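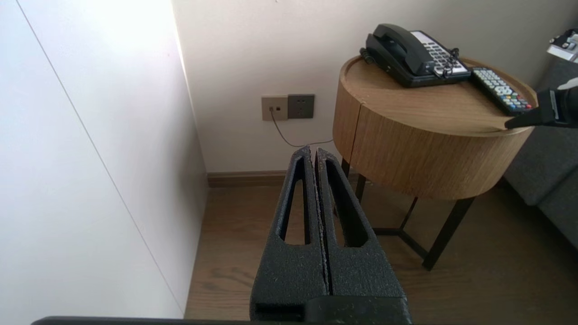 left wrist cam, phone-and-remote table, planner build from this afternoon

Threads > Robotics > Cudness dev log

ok so a little thread on why I spent all of December inside the Joo planner and what I got out of it

The old setup planned each arm by itself and then checked for collisions at the end. Fine with one arm. With two arms reaching for the same little round table you get plan, reject, plan, reject, and eventually a timeout. One log had 1340 rejected plans in it. For a TV remote!!

So now both arms go in as one problem. Slower per solve (58 ms on my desktop) but it mostly comes back with something I can run, and I'll take that trade any day

Second thing — the wrist view. The fingers take up a big chunk of the bottom middle, and they have those long cutouts, so you get floor showing through the fingers. My mask was a solid blob and threw all of that out. Redid it from the Flastach gripper mesh and the holes are holes now

Thin stuff is still bad. The cable hanging off the wall plate, the coiled cord on the phone... depth just smears them. For now I pad anything cord-ish by 40 mm and let the planner be a coward about it

Somebody asked about Clakier. Yes, I use it for replay, no, I haven't moved to the new version, it drops frames on me if I scrub past 100 or so messages a second — could be my disk

Next up is handoff between the two grippers. Config files are a mess but I'll post them once I rename everything called test2_final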